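Rapper Grakine announces Trisus EP and February dates

LONDON – Grakine is back. New EP, Trisus, 14 minutes, six tracks, all recorded at home with producer Cozma.

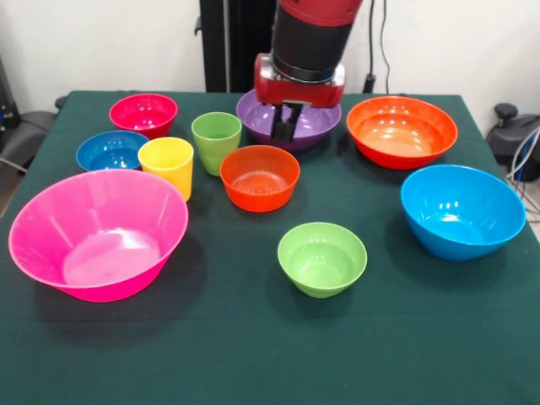

The lead single, Ruto, is out now on all the usual services. Sleeve colours are bright and plain, much like the purple bowl and the big orange one on the green cloth. Vinyl to folow.

Two London shows in February, both seated. Tickets on sale Friday.

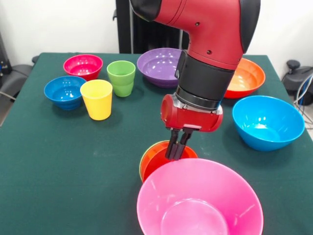
Chinyere Balogun reckons Ruto is the best thing he's done, and says the second verse should have been twice as long.

Support for both nights still to be confirmed – news shortly.

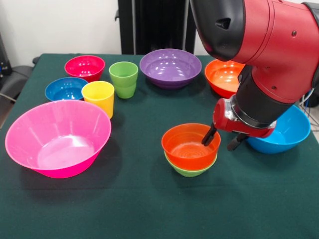 Doors are at 7pm each night, over 14s only. A signed run of 64 cassettes goes to the mailing list first, then whatevers left at the merch table.

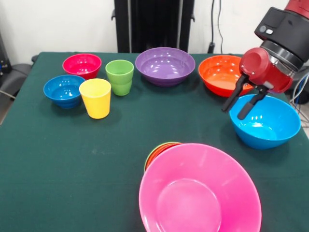

Page last updated: Tuesday, September 16, 2025

Interviews and review copies – reply to this release. Guest list requests by email only please.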